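Home | Notebook | Materials | Swatches | Back to shelf

Filed under: drawing for beginners, step sheets, colored pencil

February, workshop notebook, started 2 p.m.

Heron step sheet, version whatever comes after the one with the knees. The plan was to get from blank page to finished bird in 14 steps, each one something a seven-year-old can copy before losing interest and drawing a tank. Spent the first hour on the neck. The neck is an S. Everybody knows it's an S, and every kid who tested the last sheet drew a 2, because my S had a flat foot on it. Fair enough. I drew a 2.

New approach: skip the letter. Step one is an egg lying on its side, tipped up a little at the front. Step two is a smaller egg up high, well clear of the first. Step three joins them with two bendy lines, and I don't say how bendy. Tried it cold with my left hand to imitate a beginner and got something closer to a heron than my right hand has managed all month. Noted without comment.

Legs go in at step six now. They were at step four, and the feet kept landing off the bottom of the paper. If the body is already sitting high on the page there's room. Draw a light line for the water first and stop the legs at it, so there are no feet at all. I consider this the best idea I've had this winter and it is cheating.
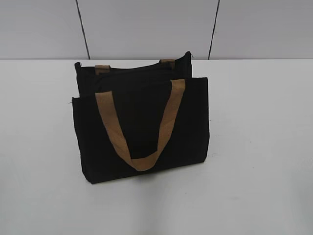
Black tote, tan-brown straps.

Color tests, Graldale pencils against the Stallska student set:

Graldale blue-gray goes down well over white but drags over anything waxy. Three light layers, then blend with a stump. Fourth layer slides around on top and achieves nothing.

Stallska gray is really a green. Fine for the reeds. On the bird it looks like the bird has been unwell.

For the dark stripe over the eye, use the indigo and then black on top. Black alone reads as a hole. Tried it with black alone on the Nurnotville handout last fall and a parent asked if it was a helmet.

Beak: yellow first, the entire beak, then orange along the bottom edge only. If the orange goes in first you can't get the yellow back over it. I have written this on three separate pages of this notebook and will presumably write it again.

Paper. The Hennessy pad is nice to draw on and hates an eraser. Rubbed out the guide eggs twice and the surface went fuzzy, and after that the pencil grabbed in patches. For kids that's no good, they erase like they're sanding a deck. Cheap printer paper did better, with the guides drawn so faintly I had trouble finding them myself. Printed outlines at 100 percent gray are too heavy to color over, so the next batch gets the guide lines much lighter and the final outline left alone.

Feathers, the sore subject. The old sheet said "add feathers," which is the drawing-lesson version of "now build the rest of the house." Broke it into parts:

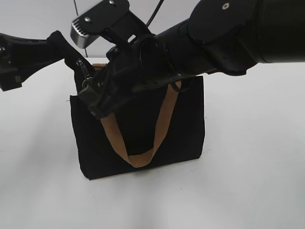
First, long U shapes along the back edge of the wing, overlapping, biggest ones nearest the tail. Then a second row above, shorter, each U sitting in the gap between two below. Then stop. The temptation is a third row, and the third row makes it a pinecone. Shaggy bits on the chest are just flicks, pencil lifted at the end of each. Worth a practice strip at the side of the sheet so they can do the flick ten times before wrecking a heron with it.

The plume at the back of the head is one flick, bigger. Kids love this part and will give the bird four. Leave them to it.

Things still wrong:

Step nine does too much. It has the wing, the tail and the eye in one panel. Splitting it makes 15, and the heading already says 14, and I lettered that heading by hand. May merge the water and the reeds to get back down.

The eye is too friendly. Herons look like they're about to deny your loan. Smaller pupil, flat line across the top.

The reeds all lean the same way. Looks like a gale. Cross two of them.

The animated version can wait. At the moment it's the step panels flipped one after the other, and between steps three and four the whole bird jumps to the left as if startled. Need to retrace everything from the same base egg with the corners registered. Not doing 1000 frames for a bird that stands still for a living.

Tomorrow: redo the heading, ink the clean copy, try the indigo on the cheap paper. Sharpen the blue-gray before starting this time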